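Can a machine do the sorting yet?

Readers of this blog have asked whether household robots are ready for ordinary chores. Having followed the Trorkel trials in Parkisbridge since March, my view is that they are not.

Folding a towel is now possible, if slow. Tangled objects remain the harder test. Plastic hangers hook into one another, and pulling one free tends to bring 3 more.
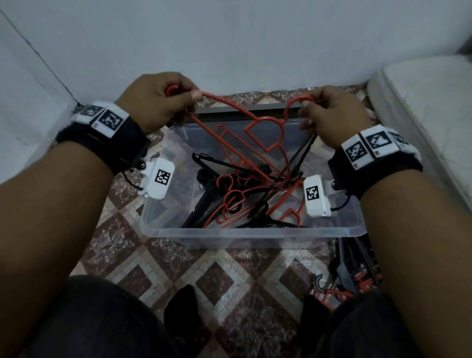
A person manages this by feel and hardly looks. Until a machine can do likewise, I would advise patience before purchase.

Yasaman Fallahi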